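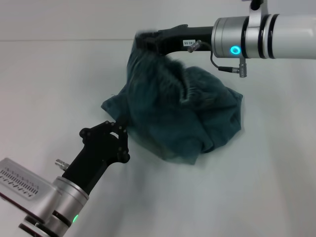

Equipment Plan and Budget — Garment Folding Cell, Semester Report 2

Where we are

Two arms, one white table, a pile of kids' clothes and old shirts. That's the cell right now. This report is about what to buy next and what to leave alone. The folding code has its own report, so only the bits that change the shopping list are in here.

Budget from the department is $1581 for the term. Has to cover everything that isn't the arms — grippers, spares, cables, lights, clothes. Shipping too, which we forgot in the first draft and had to redo the whole sheet.

What we use it for

Picking up a garment from a heap, spreading it, folding it. Shirts first, then denim. Both arms need to hold cloth at the same time or the spreading step doesn't work. So anything we buy for one arm we buy for the other. That doubled a lot of lines.

Gripper fingers

Biggest item. The fingers we got with the arms are fine on thick stuff. Thin knit is worse, they close and the cloth slides out, or they grab two layers when we want one. We looked at three options:

Grilport soft tips. Rubber, slide over the existing fingers. Cheap, wear out fast according to the seller page. $66 a set, need 2 sets plus one spare.
Mumetti narrow fingers. Metal, thin at the end, good for getting under a hem. Quote came in at $310 for both arms. Lead time is long, would not arrive before April.
Print our own. Nearly free but we lose shop time, and the last batch split along the layers.

Picked Grilport for now. Mumetti goes on the list for next year if there is money. Printing stays as backup only.

Garments for testing

We planned on buying a box of matching T-shirts, all same size. Changed our minds. If every shirt is the same then the results only tell us about that shirt. Denim especially — elastic waists bunch up, pockets have edges that look like the edge of the garment, and a print or a faded spot can throw off the outline step.

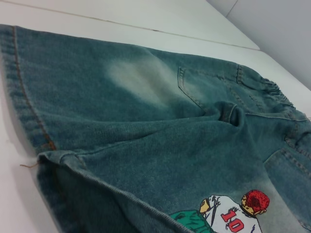

Clothing list

Kids' denim shorts, elastic waist, any color. At least one with a print.
Knit shirts, dark and light.
One plain towel as the easy case.
Something with loose threads, worn is better than new.

Thrift store, budget $80 for all of it. Washing is on us. Label each item on the inside with a number so the logs match up, we didnt do this the first month and two weeks of logs are kind of useless.

Cameras

We have wrist cameras and one overhead view. Question was whether to get better wrist cameras. Wrote down what we need to see: hems, seams, pocket openings, where the waistband starts. Then went back through saved images and checked by eye.

Seams are readable. On denim the tan stitching helps a lot, it stands out from the blue. When the camera is in close you lose the overall shape of the garment, only part of it fits. A better camera does not fix that, it's a distance problem.

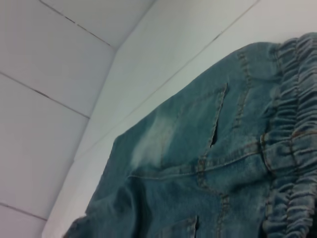
So no new cameras this term. A wider lens would maybe help and costs less, $45 each, and we put two in the budget. Needs recalibration after, plan a full afternoon for it. White cloth on the white table is still going to be a problem. A dark mat is $30 and we added that too.

Cables and mounting

The gripper cable hangs in a loop under the joint. Want spares on the shelf before one breaks, not after. Đinh sells the right connector, 4 cables for $112. Cable clips are a few dollars, take them from the lab drawer first.

Lighting

Clondmont panel light, $140. Shadows from the arms land on the cloth and the edge finder sometimes picks the shadow. One panel to start. If it helps, a second next term.

Budget table

Grilport soft tips, 3 sets: $198
Test clothing: $80
Wide lenses, 2: $90
Dark mat: $30
Spare cables, 4: $112
Panel light: $140
Spare motor for gripper: $385
Shipping, roughly: $120
Total: $1155
Left over: $426

The left over part is on purpose. Last term a gripper motor went out in week nine and there was nothing in the account, so we ran with one arm until the end. Hence the spare motor line as well. If nothing breaks by April we ask whether the Mumetti fingers can come out of the remainder.

Order of buying

First the cables and the motor, those have the longest wait after Mumetti. Then soft tips. Clothes any time. Light and lenses together so we only recalibrate once. The mat goes down at the same time, becuase it changes the exposure too.

Open points

Still no answer on whether shipping can come out of the department's own account. Need a second quote for the motor, purchasing wants two for anything over $250. Return policy on opened soft tips unclear, emailed Grilport in February, will add the reply to the appendix when it comes.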